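Escuela Perow de Artes Gráficas
Rotulación y etiquetado
Tema 5. La letra pequeña y otras letras que nadie pidió
Apuntes de clase, versión del 11/02/2021

Antes de empezar
Quien busque la teoría del color la tiene en el tema anterior, donde quedó mucho mejor explicada de lo que sugieren los exámenes. Este tema trata de la letra cuando abandona la página y se va a vivir a una superficie: una lata, una puerta, un interruptor, la carcasa de una batidora. En el papel el lector ha venido a leer. En la lata ha venido a comer tomate.

5.1 Visibilidad, legibilidad, lecturabilidad
Tres palabras que los manuales separan con esmero y que luego cada autor usa como le parece. En la asignatura se usarán así, y así se corregirán:
Visibilidad: se nota que hay algo escrito.
Legibilidad: se distingue una letra de otra.
Lecturabilidad: se puede leer el texto seguido sin odiar a quien lo compuso.
Un rótulo necesita las dos primeras. La tercera interesa al prospecto, género que lleva décadas demostrando que puede pasarse sin ella.

5.2 El cuerpo no es la altura
Error clásico de la práctica de octubre. El cuerpo de una letra, en puntos, mide una caja heredada del tipo de plomo; no mide la letra. Dos tipografías compuestas a 11 puntos pueden tener alturas de x muy distintas y una de ellas parecerá encogida en la lavadora. En etiquetado se especifica siempre la altura de x o la de las mayúsculas, en milímetros. «Un poco más grande» no es una unidad, aunque el cliente la maneje con soltura.
Recuérdese también la distancia. Lo que cuenta es el ángulo que la letra ocupa en el ojo: si el lector se aleja el doble, la letra tiene que crecer el doble. El monitor del diseñador, ampliado y a un palmo de la nariz, no es un lugar desde el que nadie compre nada.

5.3 Contraste y polaridad
Llamamos polaridad positiva al texto oscuro sobre fondo claro, y negativa a lo contrario. La negativa queda elegante y se cobra la elegancia en los trazos finos: al imprimir, la tinta del fondo tiende a invadir el hueco de la letra. Remedios habituales: subir el peso, abrir el espaciado, huir de los remates delicados y no bajar de cuerpo. Los alumnos suelen aplicar el contrario de los cuatro.
Cuidado con el rojo. Llama la atención muy bien, pero sobre negro se hunde, y una persona con protanopía lo verá más oscuro todavía. Prueba rápida: pasar la maqueta a grises. Si el aviso de peligro desaparece, el peligro sigue ahí.

5.4 Caso: las mermeladas Brornham
Encargo: rediseñar la etiqueta frontal. La propuesta inicial usaba la Cavilier Light, una letra preciosa con trazos del grosor de una duda, en dorado sobre crema. En el tarro curvo, bajo la luz del pasillo, se leía «Br», y eso los días buenos. El fabricante pidió aumentar el logotipo un 35 %, que es lo que piden los fabricantes ante cualquier problema, incluidos los de logística.
La solución fue menos vistosa: peso seminegro, marrón oscuro sobre el mismo crema y el nombre de la fruta por delante del nombre de la casa. El texto se ajustó a la parte del tarro que se ve de frente. Sobre un cilindro, lo que dobla la curva deja de existir para el comprador.

5.5 Jerarquía
Toda superficie rotulada contesta varias preguntas: qué es esto, quién lo hace, qué me puede pasar. El orden lo decide el uso, y en su defecto el departamento comercial. Para ordenar basta con tamaño, peso, color y posición. Emplear los cuatro a la vez sobre la misma palabra se considera gritar.
El folleto del calefactor Eren, que se repartió en clase, es un buen ejemplo de todo dicho al mismo volumen. Conviene guardarlo para el examen, y lejos del calefactor.

Para entregar
Elegir un objeto rotulado y anotar sus niveles de texto, la polaridad de cada uno y la distancia a la que dejan de leerse. Extensión máxima: 2 páginas. Los márgenes creativos cuentan como texto.

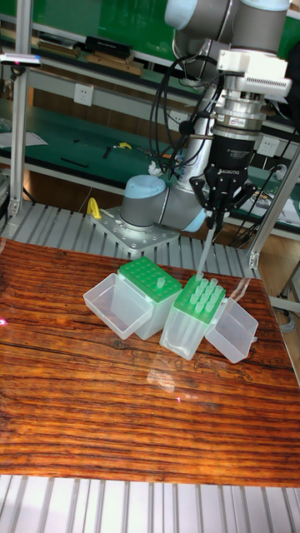 5.6 Marca, etiqueta y marcado técnico. Un mismo conjunto puede llevar letras con oficios muy distintos, y no hay por qué pedirles a todas lo mismo. La marca quiere ser reconocida de lejos, la etiqueta quiere ser encontrada y el marcado técnico se conforma con estar ahí cuando alguien se agache a buscarlo. Compárense la palabra ROBOTIQ en la carcasa negra, la pequeña etiqueta roja y blanca del cilindro plateado y el texto blanco, menudo, impreso sobre la pieza negra de debajo: este último es polaridad negativa en cuerpo pequeño, es decir, el apartado 5.3 con todos sus riesgos. Para la próxima sesión, traer pensado cuál de los tres textos aguantaría peor una mala impresión y qué se cambiaría primero, si el peso, el espaciado o el tamaño. Se admite más de una respuesta, pero no «el logotipo».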